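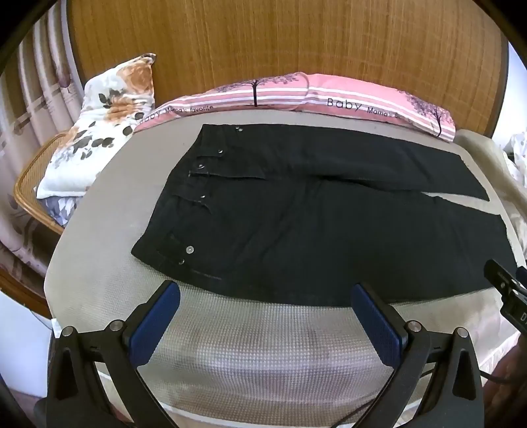
Figure 2. Black trousers with metal fasteners, spread on a beige bed cover.

4.2 How buyers sort and keep second-hand records

Most of the people we spoke to had a rule for what they would pick up in a shop and what they would leave behind. The rule was seldom written down, and it often changed once they were standing at the racks. Of the 206 buyers who filled in the survey, 63 said they bought mainly for the label or the pressing. The others put the music first, or gave no single reason. Age made little difference to the answer. What did matter was how long a person had been buying: newer buyers tended to arrive with a list, and longer-standing ones tended to browse.

Browsing is slow work. One buyer at the Chou shop described going through the soul and highlife sections front to back and then turning round and doing it again from the back, as sleeves that stick together are easy to miss the first time. Another began with the new arrivals box and left if it held nothing of interest. Staff at Chou and at Zivow both told us that the new arrivals box draws most of the handling in the first hour of the day, and that records moved out of it into the main racks can then sit for months.

Condition was judged mostly by eye. Buyers tilted the disc under a lamp and looked for marks that ran across the grooves, which they feared more than marks that ran along them. Few asked to hear a record before paying, even where a listening deck was provided. At Zivow the deck was by the till, and several people said they did not like playing a record with a queue behind them. Sleeve damage was forgiven more readily. Writing on the label divided opinion, with some buyers paying less for it and others pleased to see the name of an earlier owner or a sound system.

At home the picture is less tidy. Collections of fewer than 400 records were usually kept in no fixed order, or with recent purchases at one end of the shelf. Larger ones were more often filed by artist, but almost every owner kept a separate stack of records not yet played or not yet cleaned. Tijani calls this the "waiting pile" in his notes, and we use his term in the rest of the paper. In 3 homes the waiting pile was larger than the shelved collection.

Prices were discussed less than we had expected. Buyers could name what they had paid for a favourite record bought many years before, yet were vague on what they had spent in the past month. Online listings, of which Porine was the one most often mentioned, were used to check a price after buying as well as before. A few buyers said they avoided looking afterwards.

The interviews in this section were carried out by Nwosu and coded by both authors. The Zurkitz fair, where selling is done from tables and haggling is usual, differs enough from the shops that we treat it separately in Section 4.3.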